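We use cookies to remember your quote basket. Accept | Settings

Plenow Two-Arm Tabletop Station

The Plenow station is sold to labs and training rooms that need a two-arm setup for handling light household items. It ships as a set: two arms, a pair of hands, the control cabinet and the software license. The table is ordered separately, so please settle its size before you ask for a quote.

What to budget for

The arms and cabinet are covered by the base price. Most buyers also need spare finger pads, a second cable set and an install visit. Plan for 2 days on site. Delivery is 60 days from a signed order, longer if you want the Morkine table with pre-cut cable holes. The full set weighs 277 pounds crated and needs a doorway at least 36 inches wide.

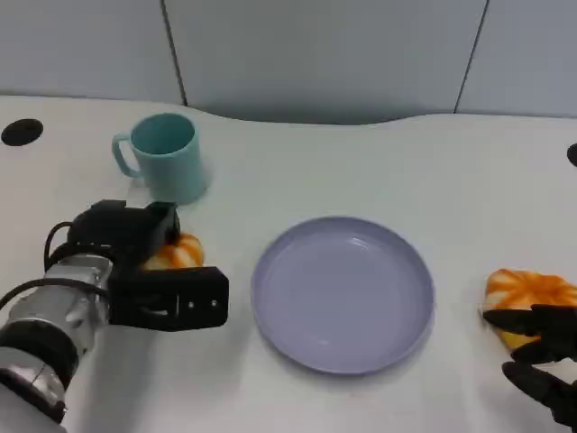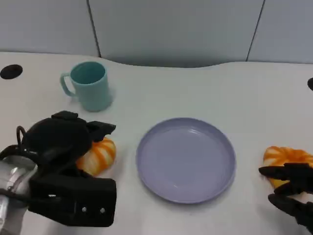 Both arms at work on a white table with a mug, a plate and two orange-and-white striped items.

Props are not included. Any light plastic tableware will do for a first task, and soft toys are a good choice for early grasp tests. Keep the table finish matte if you can. Glossy tops throw glare back at the head camera and you will spend time adjusting the lights.

Service plan

The yearly plan costs $855 and covers one inspection, software updates and phone support. Hands are treated as wear parts and are priced per hand. Iman Morsy handles service quotes and can send the current parts list.

For buyers outside the Flullstead area, travel for the install visit is billed at cost. Hélder Barreto can check your floor plan before you order. Send him a sketch with the wall, the table and the nearest outlets marked.

Prices valid from October 4, 2019.

Contact sales | Terms | © Plenow | Back to top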